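Plorkport arm build, day 17. sim running on the shop PC, finally

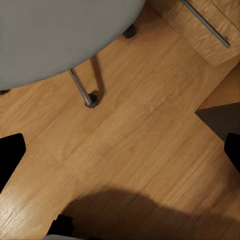

wrist cam view in sim. gripper open, gray stool up top

so the floor reflections are way too nice. ours is concrete lol. keeping it for now

2/ casters are the problem. small, black, and the fingers are black too. Hinell depth node keeps mixing them up. 54 bad frames out of 574

3/ tried lighter finger pads in the model, not rendered yet. also need to fix the wrist offset, its wrong in the config adn I keep forgetting

4/ real arm still waiting on 2 servos. more tonight if the bench is free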